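**Kitchen Appliance Legibility, Unit 3 report**
Group: Kokari
Submitted March 22, 2023

Our question was simple enough for a project worth 80 points: can a hungry person who reads no Chinese heat up a bowl of soup in the shared kitchen? We asked residents of our floor to try it on the cream-colored microwave, one at a time, with no coaching. Kjell kept the stopwatch. Eifion Probert kept the soup, and we are still short one bowl.

### What people did

Most of them skipped the labels and went for the orange button at the bottom. It is the only one with any color to it, and apparently we have all been trained to press the bright thing. The median time to a first press was around 145 seconds, a figure pulled upward by one participant who wanted to talk about the font.

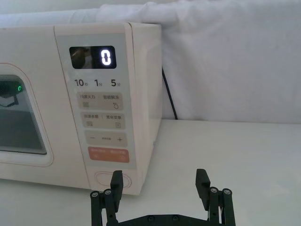
The time labels did better than we predicted. "10秒", "1分" and "5分" carry their own numerals, so people guessed seconds and minutes from the size of the numbers. The minus and plus signs gave no trouble at all. The pads with two labels each were another story. The droplet icon beneath "智能解冻" (smart defrost) was read as "steam," "soup," and, from Kjell Hägglund during the pilot, "the wet setting."

### Problems with our method

Our survey form allowed a score out of 100 for confidence, and one person wrote 905. We left it out of the average but kept it in the appendix out of respect.

We also translated the buttons on a sticky note in November and forgot to take the note down before the first two sessions. Those were thrown out and rerun with new people.

### Next

Eifion wants to test stick-on overlays. Kjell wants to test lunch.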